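Flernwood 90 Spinning Rod
Two-piece travel rod for lakes, rivers and sheltered shorelines

We get asked for this one a lot at the Flemham shop, usually by people who have been making do with a hand-me-down rod for longer than they would like to admit, and we are always happy to bring one out and put it in their hands. The Flernwood 90 is the rod we reach for when somebody wants one good all-rounder and doesn't care to own a whole closet full of them.

The blank is a medium-light carbon build with a fairly quick tip and plenty of bend lower down. That makes it a pleasant rod to cast for a whole morning (small spoons and soft plastics especially), and it still has enough backbone to turn a decent bass away from the weeds. It was designed by the folks at Flanari, who have been tinkering with the taper for a couple of seasons, and we think this latest version is the nicest yet. The old one felt a touch heavy toward the tip - lovely rod, but your wrist knew it by lunchtime.

The handle is cork with a short fore grip and a screw-down reel seat that takes most small and mid-size spinning reels. If you already own a Simard reel in the compact size, it balances beautifully right over the front of the seat.

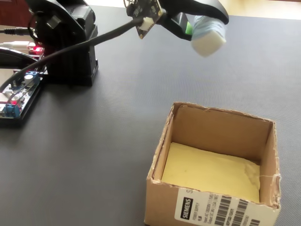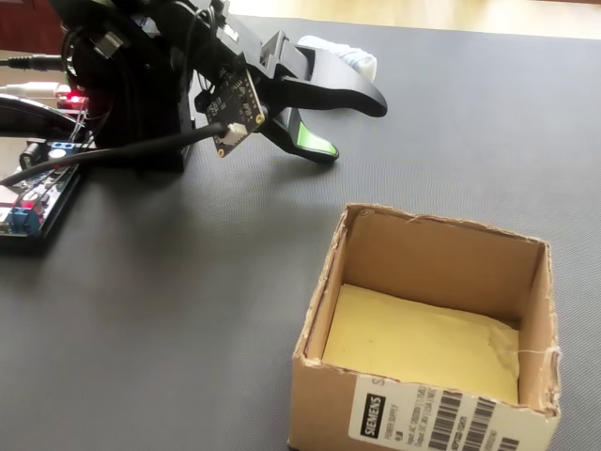
Both sections are the same length, so the rod packs down neatly and slides into the padded sleeve that comes with it. The joint is a simple push fit. Line up the guides, press the sections together with a gentle twist, and give it another little check after an hour or so of casting. A rub of candle wax on the joint once a season keeps it snug.

We like it best with braid and a fluorocarbon leader, though plain mono is perfectly fine, and a good deal kinder to beginners! For bigger pike or anything off a pier in heavy surf, please have a look at the heavier rods in the range. We would much sooner sell you the right one the first time.

Details
Length: 90 inches
Sections: 2
Line rating: 6 to 12 lb
Action: medium-fast
Handle: cork, full length
Supplied with: padded sleeve and a spare tip guide

Care is easy. Rinse it with fresh water if you have been anywhere near salt, let it dry out of the sleeve overnight, and try not to leave it in a hot car in August. Replacement tip sections can be ordered through the shop - just have the number printed above the grip ready when you call.

Orders placed before noon go out the same afternoon, packed in a stiff tube.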